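Zistell Cell Safety Kit, reviewed by Pankaj Prajapati

We run a small bin picking cell at our Burcombe site and bought the Zistell kit in March to get our house rules in order. It comes as a ring binder, a set of floor and bench labels, a padlock with two keys and a wall chart.

The binder is the best part. It sets out who may enter the cell, what has to be switched off first and who signs for it. The rule on pendants is clear: one person teaches, and that person keeps the pendant in hand until they are out of reach of the arm. Shakuntala Srivastava, who runs our evening shift, had the daily check sheet in use within 3 days. It has 21 lines, and she cut two that only apply to conveyors.

The section on cables is thin. It tells you to look for wear at the wrist – fair enough – but says little about how much slack to leave when the arm works down inside a bin. The older Skarach binder was better on this. The labels are poor too, and ours began to lift at the corners.
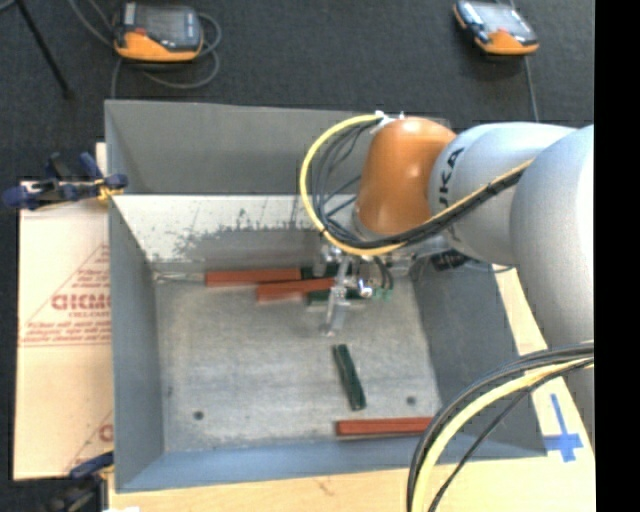
How often should the cable check be done?
At the start of every shift, with the arm stopped and locked off, and again after any change of gripper.

The check sheets come in a pad of 1000, far more than we needed. A smaller pad and better labels would suit most shops. I would still buy the binder again.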